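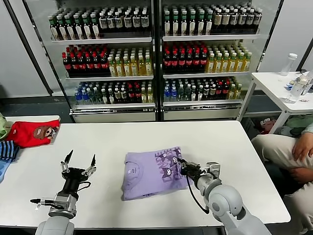

My sister says folding T-shirts is a waste of time if they end up in a drawer anyway. I used to agree. Then in July I went through all the kids' shirts and changed my mind.

Aug 3, 2021

The pile came to 134 shirts. I kept the ones that fit and the ones with a cartoon on them that somebody would cry over.

The lavender one with the cats stays. So does the red one with the monkey face.

How I fold: face down, sides in, sleeves back, bottom up to the collar. Flip it over and smooth the front. A plain white table is best for this — you can see lint and stray threads.

Thick prints don't like a hard crease. I move the fold over an inch so it misses the picture.

Striped shirts are easy. Line up the stripes and the edges come out straight.

A drawer in our Skelholm dresser takes 12 folded shirts standing up, 11 if one is long-sleeved. Lying flat, the bottom ones never got worn.

Outgrown ones went into five bags for the Tumotwood clothing swap — sizes written on tape. Drop-off is by the side door until noon.

Socks are next.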